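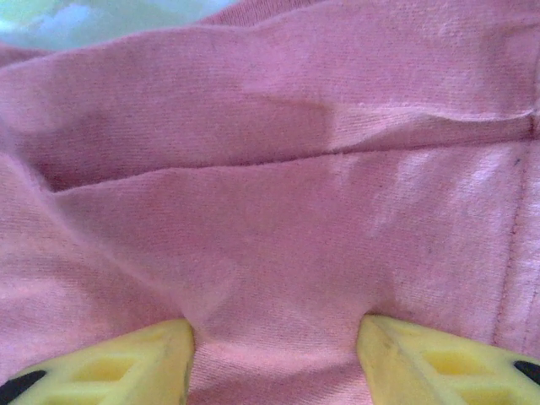
L. Begum

Home Papers Sections Data Notes Contact
7 min read
13 shares 9 comments

4. Knits, piles and the missing corner

I came to this part of the study thinking the hard work in laundry was the folding. I'd written a whole plan on that basis, with columns for sleeve order and half folds and third folds, and I had to throw most of it out in June. The folding goes by quickly. Where people spend their time is the bit before it, when a sweater or a towel is lying in a heap and somebody has to find an edge they can trust.

So this section is about heaps. The Dulline set has 86 items in it, everything from dish towels to heavy cardigans, and I asked 13 people to take each one from a dropped pile to a flat shape on a table. They could do it any way they liked. I wrote down what they grabbed first, how often they let go and started over, and what they muttered (the muttering turned out to be very good data!).

4.1 First grabs

Woven cotton is easy to talk about. It has stiff hems, the hems stick out of the pile, and people take hold of one without looking for long. Knits don't give you that. The edge of a soft knit rolls, or tucks under, and a fold in the middle of the cloth can look so much like an edge that you pick it up and find you're holding a double layer of nothing in particular. I started calling these false edges in my notes and the name stuck.

Color matters more than I expected, too. With a single plain color, the only clues left are shading and the direction of the knit lines. Several people told me they follow the lines with their eyes: if the rows keep going over the bump, it's a fold, and if the rows stop and a different slant starts behind, there are two layers there. I tried it myself for a week on my own T-shirts and it does help, though it's slow going in the evening with one lamp on.
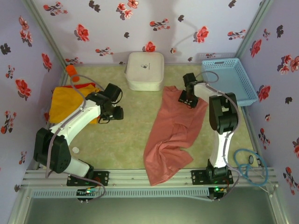 Next to the folding times, the regrabs tell a much clearer story. I counted a regrab whenever a person let go of the cloth completely and took hold of it somewhere else. On the woven items most people had none. On the knits they had plenty, and the worst single item was a long soft cardigan from the Skalora batch, which one person put down 9 times before giving up on the sleeves and rolling it into a tube. I kept the tube in the results. It was flat enough on one side.

4.2 Lifting and letting it hang

The most common way out of a bad pile was to pinch any bit at all, lift, and let the weight sort things out. People who do a lot of laundry do this almost without thinking. The cloth drops into long folds that all run up or down to the point where it's held, and after that you can go looking for a second corner along the lowest hanging edge. How well this works depends a lot on where the first pinch lands. A pinch at a real corner gives you one clean tip with the rest fanning away from it. A pinch in the middle gives you a cone, and a cone hides its edges on the inside, so you're hardly better off than before.

There's an in-between case that I kept running into and didn't have a box for on my sheet. The tip is neat, but a bit of spare cloth has been caught up beside it in a small bunch. I scored these as corners at first and later went back and gave them their own code, 2b.

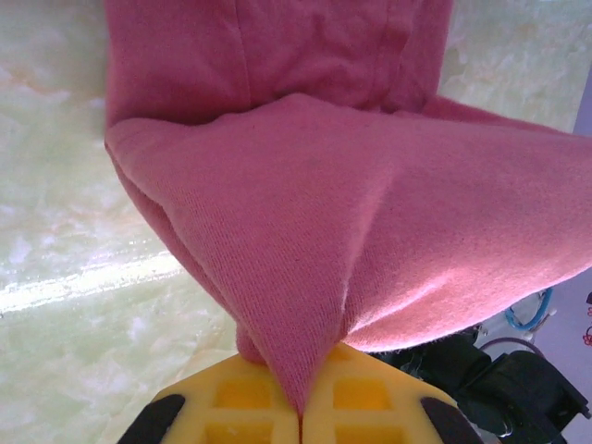
Figure 4. Pink cloth drawn to a narrow tip, with a small extra bunch of fabric just left of the point. Scored 2b.

Once 2b was in the sheet, the two of us doing the scoring agreed a lot more often. We went through 200 lifts each, separately, and nearly all the old arguments had been over that little bunch. What we still disagree on is towels with a brushed surface, where the shading is so soft that I can talk myself into seeing a hem anywhere. For those I've left both scores in the Paster tables and marked the rows with a star.

I should add one thing on table height. Two people asked to work on the bed instead, and I let them, and their regrabs on the knits were lower. I don't know what to make of that yet. Soft surfaces may hold the cloth in place while you look for the edge, or they may just be better at laundry than the rest of us. The bed results are kept apart in 4.3.

Previous section Next section Back to top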